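New on the Space Opera Shelf

Well, friends, it has been a long wait, but the second Merno book has finally reached us, and I stayed up much too late with it! If you missed the first one, Captain Areck was left drifting at the edge of the Wuisan belt with half a crew and a ship that no longer answered to her. Abundio Ayala picks things up on the very next page (bless him), so do reread the last chapter or two before you begin.
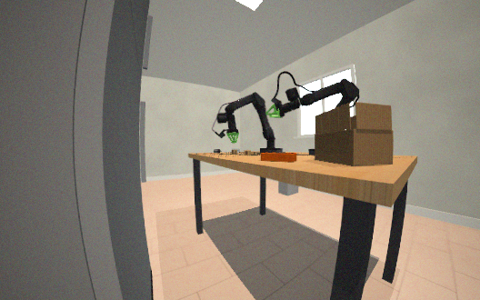
What I loved most is how much room he gives the quieter people this time. Ustell, the navigator who hardly said a word before, gets four whole chapters to herself, and they are the best in the book. She knows the captain is lying about the treaty and can't decide whom to tell, and I found myself arguing with her out loud over my toast. The middle does sag a little, I'll admit. There is a trial that runs over 90 pages, and I could have done with less of the judge.

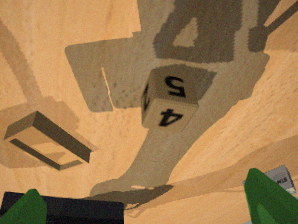

Still, the last battle is a beauty, and the ending made me put the book down and go look out the window for a while. Brodie Fairweather has already asked for my copy, and Juwita Osman is next in line after him, so please put your name on the list at the front desk if you'd like a turn. The third book is due in May, and we'll have two copies of that one.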